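Dunmore Chair Archive

This repository holds the text records for the Dunmore chair archive: one entry per chair design, with the designer, the maker, the year it went into production and any awards or shortlistings we could trace. Alper Bilgin maintains it.

What is included

The main table, chairs.csv, has 1000 rows. A second table, awards.csv, has 100 rows and links to the first by chair_id. Both are UTF-8 with commas as separators. Designs first made after 2000 are not covered yet.

Where the entries come from

Most were typed in from the printed catalogs of two makers, Condent and Cundier. The rest come from the Akulberg school's exhibition lists. Spelling of designers' names follows the catalog, even where the two makers disagree. Those cases are marked "variant" in the notes column.

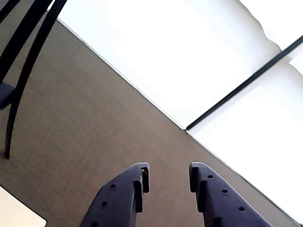

Gripper fingers over a brown textured surface.

Known problems

Production years in the Cundier catalogs are sometimes the year of the catalog and not of the chair. Joint designs list the first credited person only. Award names have been left in the original language, so the same prize can appear under two names.

Version notes

Version 2 adds the awards table and drops the price column, which mixed currencies. The August update fixed broken chair_id links and removed duplicate stools.

Corrections

Open an issue with the chair_id and a source, such as a catalog page or exhibition label. Issues are read on Thursday.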